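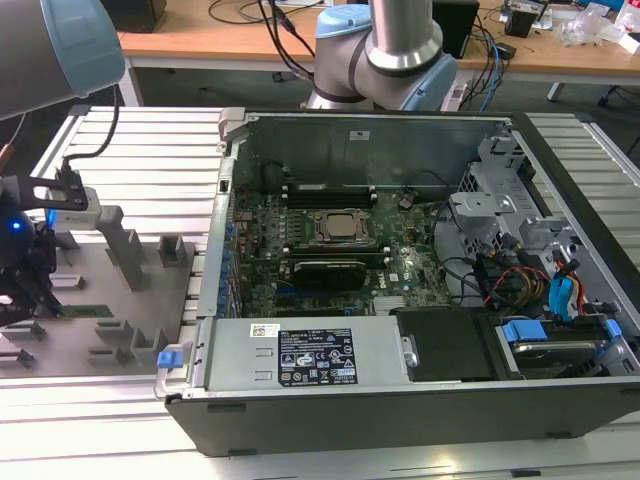
Unit 4: Heat Transfer in Small Enclosures

Course handout, revised Jun 9, 2026

4.1 Scope

This unit covers steady-state heat removal from enclosures that contain electrical loads. Transient warm-up is treated in Unit 5. Students should already be able to apply the energy balance from Unit 2 and should have the property tables for air at hand.

4.2 The energy balance

In steady state, all electrical power drawn inside an enclosure and not sent out as work or signal leaves as heat. For forced air flow the balance is

Q = m cp (Tout – Tin)

where Q is the heat load in watts, m is the mass flow of air in kg/s, cp is the specific heat of air (1005 J/kg K), and Tin and Tout are the air temperatures at the inlet and outlet. Radiation and loss through the walls are left out at this stage. This makes the computed air temperature rise slightly too high, so the error is on the safe side.

4.3 Worked case: Leststead cabinet

The Leststead cabinet has a heat load of 380 W. The inlet air is at 30 °C. The outlet air must not exceed 40 °C.

Required mass flow: m = 380 / (1005 x 10) = 0.0378 kg/s.

With an air density of 1.16 kg/m3 at the inlet, the volume flow is 0.0326 m3/s, or 117 m3/h. Fan data sheets usually give the free-air flow, measured with no back pressure. The flow in the installed condition is found where the fan curve crosses the system curve. Do not size a fan from the free-air figure.

4.4 Thermal resistance

For a part mounted on a heat sink, the resistances from junction to air are added in series:

Tj = Ta + P (Rjc + Rcs + Rsa)

Rjc is fixed by the maker of the part. Rcs depends on the interface material, the contact pressure and the flatness of both faces. Rsa depends on fin area and air speed. Ta is the local air temperature next to the fins, which in a crowded case can be well above room temperature. Using room temperature for Ta is the most common mistake in the March problem sets.

4.5 Series and parallel flow

Parts placed one behind another in the same air stream see rising inlet temperatures. Place the part with the smallest temperature margin nearest the inlet. In parallel flow each branch gets cooler air but less of it – the split follows the flow resistance of each branch, and a blocked filter in one will shift flow to the others.

4.6 Problems

1. The Zerkedik enclosure has a load of 900 W and the same temperature limits as in 4.3. Find the mass flow and the volume flow.

2. Repeat problem 1 for an air density of 0.95 kg/m3. State which of the two flows changes.

Reading: Badawi lab manual, section on fan curves. The Prorkusitz data sheet is needed for Unit 5.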